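Folding card: your questions

Hello, and welcome to the most-read page on Jatora! I fold white card and thick paper into sleeves, dividers and little boxes, and I get asked the same things over and over, so I've put my answers in one place. Updated 2024-02-15. 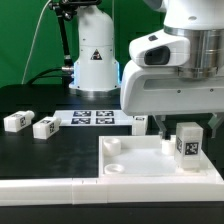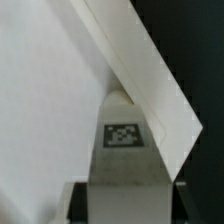

Folding and creasing

What weight of card should I start with?
I'd go for 300 gsm. It holds a fold nicely and you can still work it with your fingers. The 400 gsm is lovely for boxes but it fights back a bit, and if you haven't scored it first you'll get a fluffy, cracked line along the outside.

Do I have to score it?
For thick paper, no, a good firm press with a ruler will do. For card, yes please! I use an old butter knife (the blunt side of anything will do) and go over the line two or three times. Pressing harder in one go just tears it.

Why does my pointed corner never come out sharp?
Usually the fold is a hair off centre. Open it out, line up the edges again and pin the middle down with one finger before you run along to the corner. I still get this wrong when I'm rushing - the second half of a batch is always worse than the first.

My folded piece keeps springing open. Help?
Leave it under a heavy book overnight. If it's still lively in the morning, you've probably folded across the grain. Bend the sheet gently both ways before you cut and you'll feel which one is easier. Fold along that one.

Surface and storage

Does it matter what I work on?
A dark tabletop is my favourite for white card as you can see the edges so much better. It does show every crumb of paper, mind you, so wipe it down between pieces.

How do I get smudges off white card?
A soft white rubber, very lightly. Anything greasy is there for good, I'm afraid - turn that side inwards.

Can I keep finished pieces in a tray?
Yes, lay them flat and don't pile them too high or the bottom ones bow.

Ordering

What's the difference between the Kundow and the Domo packs?
Kundow is plain sheets, Domo comes ready scored. Same card in both.

Do you still do the Domański box pattern?
I do! It's back from the end of February, with the lid fixed.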